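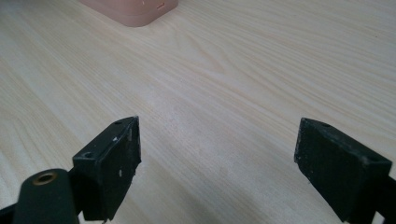
Rehearsal Space Should Be Priced by the Hour It Is Used

The former Siscombe cold store has been open as an arts building for long enough that its booking policy can be judged on results. The main hall, two rehearsal studios and a set workshop are let in blocks of one week. A company that needs a studio for three evenings pays for seven days. The policy was inherited from the opening business plan, and it should be replaced.

Weekly letting is easy to run. There is one key handover, one invoice and one cleaning visit per hire. The cost of this convenience falls on the hirer. According to the building's last annual report, Studio 2 was let for 2,000 hours and occupied for 1,028. The remaining hours were paid for, heated and unavailable to anyone else. The report records the first figure as a success and prints the second in an appendix.

Danai Vrettos, who programs the hall, has argued that blocks protect companies with large sets. A set that takes a day to install cannot be struck every night so that a choir can have the floor. The argument is correct for the hall. It does not apply to the studios, which have no rigging and where most hirers bring a speaker and some folding chairs. A policy written for the most demanding room has been applied to all of them.

There is a second objection, concerning staff time. Hourly letting means more changeovers, and each changeover takes someone away from other work. Ninditz, the dance center across the river, deals with this by fixing session boundaries at 1 p.m. and 6 p.m. and allowing no others. Hirers book a morning, an afternoon or an evening. The doors run on codes that expire at the end of the session. Siscombe already has the same type of lock on its bicycle store.

Price is the harder question. If the session rate is set at the weekly rate divided by 21, income will fall in the first year, as current hirers will drop the sessions they do not use. A rate 40 percent above that level would still leave a three-evening hire far cheaper than it is now. Whether it would hold income steady depends on how many new hirers appear. The waiting list suggests there are plenty, but a waiting list costs nothing to join and should be read with care.

A trial would settle most of this. Studio 2 could move to sessions in November, when the hall is dark for maintenance and demand for the studios is moderate. Studio 1 would stay on weekly blocks as a comparison. Occupied hours, income and staff hours should be recorded for both rooms and published in the same table.

The set workshop should be left out of the trial. Paint and glue need to dry overnight, and the extraction system takes most of an hour to clear the room.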